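Malirdale Plugs and Leads - read me first

Last updated 9/18/21

Hello, and thanks for downloading this. It's a collection of notes and photos of power strips, extension leads, adapters and the odds and ends that get plugged into them, all laid out on tables and desks the way they get used in real life. I started it because I was sorting out the cable drawer and couldn't find any decent pictures of ordinary, slightly grubby electrical bits. Everything I came across was a shop photo, gleaming white on white, and mine have never looked like that for longer than a week.

The name comes from the road I live on. There's no deeper meaning.

What you get

There are 186 entries in this version, up from 87 in the first one. Each entry is one photo and a short text note with the same number. The notes are plain text and I've tried to keep them consistent, but the early ones are wordier because I was enjoying myself, and the ones from August are a bit clipped because it was hot and I wanted my tea.

Folders:

strips - anything with more than one outlet in a row
adapters - single plug-in blocks, travel plugs, chargers
leads - loose cable, coiled or otherwise
mixed - two or more of the above, plugged together or just sharing a table

The mixed folder is the one I'd look at first. It's the messiest and the most like a real desk.

How the notes are written

Each note has five lines. The first is what the thing is, in as few words as I can manage. The second is the colour. The third is whether there's a switch, and what sort (rocker, push button, none). The fourth is what's plugged in, if anything. The fifth is condition, where I put smudges, scuffs, yellowing, stickers that won't come off and so on.

If I couldn't tell what something was, I wrote "not sure" and left it. Please don't treat "not sure" as a gap to be filled in by guessing! A few people asked me for wattages and ratings, and I haven't got them. If it isn't printed where you can read it in the photo, it isn't in the note either.

I use "near end" for the end closest to whoever is looking, and "far end" for the other one. Left and right are also from the looker's side. I did try using "cable end" for a while and got in a terrible muddle with strips that had a cable lying across both ends, so that's gone.

A sample entry

This one is from the mixed folder and it shows most of the things I like to write down. The strip is lying lengthways on a pale beige tabletop with the switch end nearest, so the brand name reads upside down.

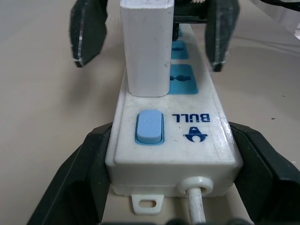 White strip, light blue rocker switch, "BULL" in dark blue, one tall white adapter plugged in nearest the switch.

And the note that goes with it:

What: power strip, two outlets in view
Colour: white, blue round the outlets
Switch: rocker, light blue, near end
Plugged in: tall white rectangular adapter, first socket
Condition: smudges and light grime, mostly by the switch and along the edges

I was quite pleased with the condition line on that one. Grime round a switch is what makes it look like a strip somebody owns, and it's the first thing to vanish from catalogue pictures. There's also a little white mounting tab with an oval slot at the near end, next to where the cord comes out, and I've started adding a tag for those (mounting-tab, all lower case) since they're easy to mistake for something snapped off. There's a dark ridged thing at the far end, partly hidden behind the adapter, and that's a "not sure" if ever I saw one, so it stays out of the five lines and goes under extras.

Things I know are wrong

The word "adapter" is doing far too much work. I use it for chargers, travel plugs and any block that goes in a socket, and I know those aren't all the same. Splitting them properly would mean redoing the lot and I haven't had the stomach for it.

Blues are unreliable. I've called the same shade light blue, mid blue and plain blue in different notes depending on the weather. If colour matters to you, look at the photo and ignore me.

Numbering skips by 14 in the leads folder. I deleted a batch of near-identical coils and didn't renumber, because other notes point to the old numbers. Nothing's missing.

The strips folder leans heavily towards white ones. I own one black strip and it's behind the telly, and moving the telly is a whole afternoon.

Where it's been used

Two places that I know of. Skinberg used the first version for a leaflet on tidying up under desks, and Brendero has a page of cable storage ideas that borrows some of the condition wording. Both asked first, which was nice of them. You don't have to, but I do like hearing about it.

Please don't use the notes as any sort of safety advice. I'm not an electrician and I've got no idea whether any given thing in here should be plugged into any other given thing.

Adding your own

Yes please! The submissions box is on the Veres page where you found the download. Keep it to one photo and five lines, same order as above. Don't clean anything first. Do take off or cover up any labels with your name and address on them - I've had to turn down a couple of lovely pictures over that.

Longer write-ups are fine as a separate file, up to 2,000 characters, and I'll link them from the entry. Anything about old switches will get read the same evening.

What's next

Plug-in timers, a proper folder for wall sockets, and possibly the black strip behind the telly. I'd also like to sort out the tags, which at the moment are a mixture of singular and plural (outlet, outlets, and in one place outlett). If you spot any more like that, tell me the entry number and I'll fix it in the next version.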